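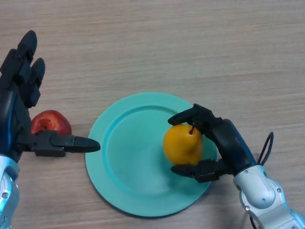

A round plate at the center of the table, with a red apple beside it.

Setting Out a Fruit Plate for a Shared Table
Coditbridge Dining Services, Guidance for Kitchen and Table Staff
Prepared by Sioned Ruddock. Reviewed 21 Feb 2024.

This guide explains how to set out a plate of whole fruit in the Coditbridge reading rooms and guest lounges. It replaces the sheet issued last November. Staff at the Briggs building should also follow the delivery notes kept at their own service desk.

What is required
One round plate with a raised rim
Two pieces of whole fruit of different kinds, such as an apple and a pear
A clean cloth and a dry towel
A clear tabletop

Step 1. Prepare the table
Remove papers, cups, and any items left by earlier guests. Wipe the surface in the direction of the grain and dry it with the towel. Standing water marks a wood surface within a short time.

Step 2. Wash and check the fruit
Rinse each piece under cold running water and rub the skin gently by hand. Dry it fully, including the hollow around the stem. Set aside any fruit with soft spots or broken skin and return it to the kitchen. Pears should give slightly near the neck when pressed. Firm pears may be held at room temperature and checked again the next morning.

Step 3. Place the plate
Put the plate down first, in the middle of the area where guests will sit. Leave room on both sides. A plain plate in a single color is preferred, and patterned plates should be kept for formal meals.

Step 4. Stage the fruit beside the plate
Place one piece of fruit to the left of the plate and the other to the right. Turn each piece so that its best side faces the guest. Check the color and size of the two together before either is moved to the plate. A red apple and a yellow pear make a suitable pair.
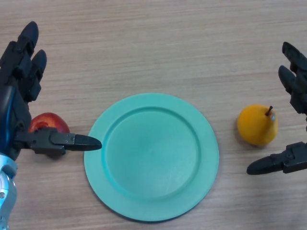

Step 5. Move the fruit to the plate
Lift each piece from the sides, without pulling on the stem. Set the apple down first, then rest the pear next to it. Both should sit inside the rim, in the recessed part of the plate, where they are less likely to roll.

Step 6. Inspect and record
Wipe any drops from the rim. Enter the room name and the time on the service sheet. Fruit left out at the end of the day is to be returned to the kitchen and checked by the supervisor on duty.

Questions about this guide may be sent to Shuk-fan Liu, Dining Services, extension 278.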